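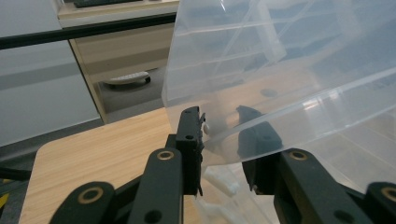

Week two of comparing hand-held grippers for the bench, the Parry against the Flellberg, and I have opinions. The Flellberg has softer pads and a nicer trigger. The Parry has flat black fingers, brass bushings in the linkage, and a clear plastic sheet pinched between them, because film is what I'm being graded on this month.

2/ Clear film is a rotten thing to pick up. The camera sees glare, then creases, then whatever is behind the creases. My detector called it "background" with great confidence.

3/ Score after 62 grabs each: Parry dropped 3, Flellberg dropped 8. The Flellberg was also the one with the brochure about delicate materials.

4/ Rozália Medve says my trigger finger is the real variable. She then took a turn and dropped 2 in a row — I've written those down separately, under her name.

5/ Next up is the Tilora controller, once I find out why it wants a firmware update before it will open its own settings menu. Film goes back on the roll until then. If anyone has finger pads that like polyethylene, my replies are open.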